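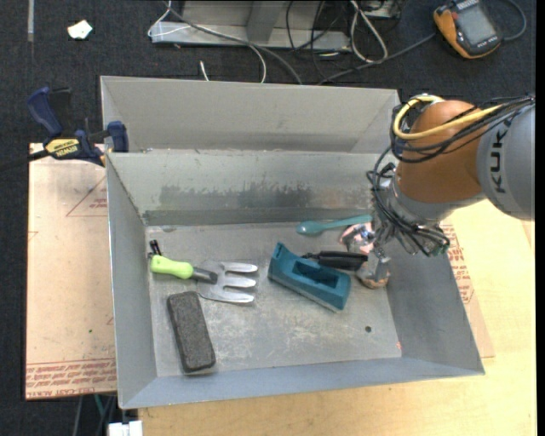
Tools and small things at Groltamden
Gallery by Krisztina Hajdu

I like to look at ordinary objects when they lie together without any order. A garden tool beside a spoon, a piece of plastic beside something black with a thin tip. Since December I collect such views on this page — only gray metal bins and what is inside them. Győző Csonka helps me with the titles, and Máté Dudás corrects my English when he has time.

The page is still small and grows slowly. Please write to me if you want a print. The small size is 10 euros, the large one is 39 euros, and I make no more than 200 prints of one picture.

1. Green fork, teal spoon
The garden hand fork has a lime-green handle and a black strap for hanging. My grandmother had a fork of this type, and she kept it on a nail by the cellar door, so I always look first at the strap. The spoon is teal and lies near the back wall, with a bright spot of light in its bowl. The block is teal too, with a rectangular hollow in the upper face. Győző wanted the title "Two Teals", but I decided for the fork.

About the metal: the bottom of the bin is scuffed, and the back wall has a dark worn patch with ragged edges. Kadir Saraç told me that he likes this patch more than the objects. I understand him — on a large print it looks almost like a map of a coast.

The prints are made at Pintér, on matte paper. Delivery inside the country takes ten days. For questions about frames, please ask Máté, he is in the Gellis shop every morning until noon.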